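Back on the housework examples for the Tovton project this month. Short thread on how it's going.

We collect with a hand-held gripper and a camera on it. You do the chore yourself, squeezing the fingers open and shut, and the recording becomes one example for the model to learn from.

The total stands at 1225. The target is 3501, so there's plenty left to do.

Clothes are the slow part. A cup has one shape. A piece of clothing has a new one each time you pick it up, and dark cloth hides its own folds. This is the sort of grasp we need far more of. 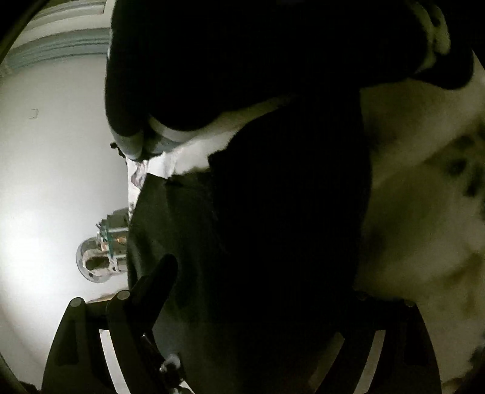

Kanokwan Jaidee: Do you keep the bad grasps as well? We threw ours out in the first round and the model never learnt to try again.

We keep them, Kanokwan, but they get their own label. If the fingers slip and you go back for a second try, that stays in as one example. Only recordings with a lost camera track are dropped.

Each person does 100 in a session and then swaps. Past that point you get quick and careless – the hand starts rushing between grasps and the picture smears.

Beds come next on the list. Patterned covers are useful for tracking, as plain white sheets give it very little to hold on to. I still want more rooms and more kinds of light before we train again.

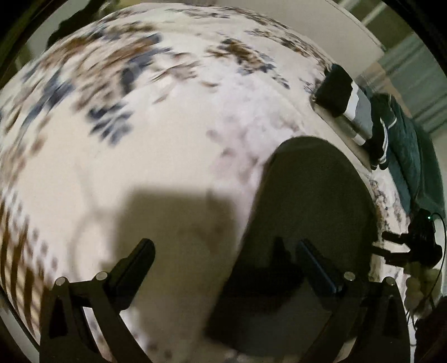

Gripper open over the bed, blue and brown print on the covers.

Next training run is in June, with 4 people collecting until then. Will post the numbers, good or bad.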